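Bundbridge Season Records: data card

Version 4. Maintained by the Tirnelar sports data group. This file covers the contents, layout, sources and known faults of the records. Read the section on known faults before using any of the timing columns.

Summary

The set holds one row per race start for club and regional level middle-distance running, track only, over 33 meetings. There are 1446 starts in total, made by 226 athletes. Distances are 800 metres, 1500 metres and 3000 metres. Road races, cross country and relay legs are left out. Indoor meetings are included and flagged.

The records were put together to study how runners' form changes between the opening weeks of a season and the closing weeks, and whether early results say much about late ones. They have since been used for seeding and for checking club ranking lists. They were not collected for talent selection and the sampling does not support it.

Layout

The release is a folder with four tables in comma-separated form, encoded as UTF-8, with a header row in each.

starts.csv: one row per athlete per race, including those who did not finish.
athletes.csv: one row per athlete, with age band, sex category and club code.
meetings.csv: one row per meeting, with venue code, surface, indoor flag and timing method.
splits.csv: one row per recorded lap, where laps were recorded at all.

Tables join on athlete_id and meeting_id. Both are strings. Leading zeros matter, and spreadsheet programs will strip them unless the column is read as text. 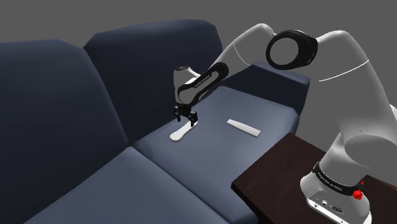

Columns in starts.csv

start_id: unique, not reused between versions.
athlete_id: joins to athletes.csv.
meeting_id: joins to meetings.csv.
distance_m: 800, 1500 or 3000.
heat: integer. Straight finals are coded 0.
lane_or_pos: lane for the 800 metres, starting position on the curve for the longer races. Blank when the start list was lost.
time_s: finishing time in seconds, to two decimal places where timing was electronic and one where it was by hand.
place: place within the heat, not overall.
status: one of FIN, DNF, DNS, DQ.
season_week: integer, counted from the first outdoor meeting. Indoor meetings carry negative values.
pb_flag: 1 if the time was the athlete's best within this set. It says nothing about results elsewhere.

Times are stored as seconds throughout. A 1500 metre time of four minutes ten and a half seconds appears as 250.50. Earlier versions stored it as text with a colon, which sorted wrongly for any race over ten minutes.

Columns in splits.csv

start_id: joins to starts.csv.
lap: integer from 1.
lap_s: time for that lap only.
cum_s: running total at the end of the lap.
source: E for electronic, V for taken from video, H for hand.

For the 1500 metres the first entry covers 300 metres and the remaining three cover 400 each. For the 3000 metres the first covers 200 and the remaining seven cover 400. The 800 metres has two entries of equal length. Indoor races on a 200 metre track have been merged into 400 metre laps so that they line up with the outdoor ones. Indoor 1500 and 3000 metre races follow the same opening distances as above.

Sources

Results came from three places. Most were exported from the timing software used at the meeting and passed on by the host club. A smaller part was keyed in from printed result sheets. The rest came from the Trundar league archive, which holds its own identifiers; the mapping from Trundar numbers to athlete_id was done by name and club and then checked by hand. The mapping table is not part of the release, as it contains names.

Where the same race was present in more than one source, the timing export was taken as correct. Where there was no export, the printed sheet was preferred to the archive. The archive rounds all times up to the next tenth, and this was confirmed against races where both were available.
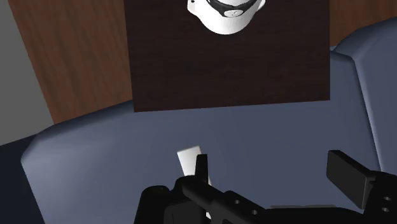 Cleaning

The steps below were run in this order. Changing the order changes the result for a handful of rows.

1. Convert all times to seconds.
2. Drop rows for distances outside the three listed.
3. Merge duplicate athletes. Two records were merged if the name, club and age band agreed, or if a change of club could be traced in the league archive.
4. Drop exact duplicate starts.
5. Assign season_week.
6. Recompute place from time_s within each heat. Where the recomputed place differed from the printed one, the printed one was kept and the start_id was written to the log.
7. Set pb_flag.

Step 6 matters for close finishes timed by hand. Judges may place two runners apart and give them the same time, and the judges' order is the one that counts.

The outlier check compares each time with the athlete's own median over the same distance. Times more than 20 per cent slower are kept. They are nearly always pacing duties, falls or runners jogging in after the race has gone, and these are real starts. Times more than 10 per cent faster were looked up in the source. Most turned out to be a missing lap or a wrong distance code, and were corrected where the sheet allowed it. Any that could not be settled have time_s blank and status left as FIN.

Coverage

The 80 athletes in the Bundgaard subset started in every phase of the season: indoor, early outdoor, mid-season and closing meetings. They are marked in athletes.csv with subset = B. Most of the published form curves use this subset alone, and anyone trying to match those curves should filter on it first.

The subset is not typical of the full set. Athletes who start in every phase are, by definition, those who were not injured for long and did not give up the season early. Their average change from opening to closing meetings is flatter than that of the other athletes, who tend to show either a sharp gain or a short record. Treat comparisons between the two groups with care.

The indoor season runs to the end of February. There is then a gap in the records, which is a gap in the fixture list and should not be filled by interpolation.

Age bands are Under 17, Under 20, Senior and Masters. The band is fixed at the first start of the season, including for Masters athletes who pass a birthday part way through.

Known faults

Hand times. Hand timing reads fast compared with electronic timing because of the delay in starting the watch. No correction has been applied. The usual allowance can be added by the user, and the timing method is given in meetings.csv for this purpose.

Lost start lists. Two meetings have no lane or starting position data. DNS rows are also missing for these, as there was no list to compare with the results. Rates of non-starting computed over the full set will be slightly low.

Wind and temperature. Not recorded. Earlier versions carried a temp_c column filled from the nearest weather station. It was removed in version 3 after several venues were found to be linked to a station on the wrong side of a ridge.

Short laps. One venue had its finish line moved during resurfacing, and its splits before and after the work do not agree. The overall times are sound. The affected rows have source = V and should be left out of any pacing work.

Pacemakers. Not flagged. Those who stepped off at the planned point are coded DNF along with everyone else who did. A DNF in the 1500 metres with even splits to 800 or 1000 metres is probably a pacemaker, but this has not been checked.
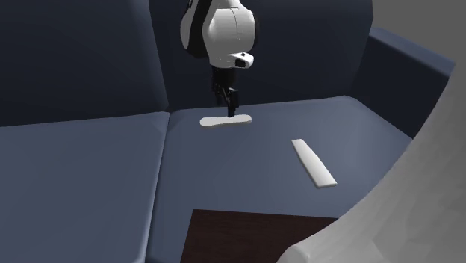 Reading the tables

Any tool that handles comma-separated files will do. Read both identifier columns as text and time_s as a decimal. Blank cells mean unknown. Zero is never used for unknown, except that heat = 0 has the meaning given above.

To build a season curve for one athlete:

Take all rows in starts.csv with status FIN and a time_s value.
Keep one distance. Do not mix distances by scaling.
Divide each time by the athlete's median for that distance.
Order by season_week and plot.

With fewer than five starts the curve is mostly noise. The published work used a minimum of six.

Privacy

Names, dates of birth and membership numbers have been removed. Club codes are random and are redrawn at each version, so they cannot be joined between versions. Venue codes are stable. Results at this level are public in most cases, and someone with the printed sheets could match rows to people. Users agree not to do so, and not to publish any table in which a single athlete under 17 makes up a cell.

An athlete who wishes to be taken out can ask through their club. Removal takes effect at the next version and the start_id values are retired.

Changes

Version 4: splits added for indoor meetings. Subset marker moved from starts.csv to athletes.csv. Eleven duplicate athletes merged.
Version 3: temp_c removed. Masters band added; these athletes were under Senior before.
Version 2: times changed from text to seconds. Status code DQ separated from DNF.
Version 1: first release, outdoor meetings only.

Planned for version 5: a pacemaker flag, if the host clubs can supply the lists, and steeplechase results as a separate table.

Licence and citation

The tables may be used and passed on for any non-commercial purpose provided this file goes with them. Cite as: Tirnelar, Bundbridge Season Records, version 4. State the subset used, if any, and whether hand times were adjusted.

Reports of errors should give the start_id, the column, the value held and the value believed correct, with a copy of the result sheet where one exists.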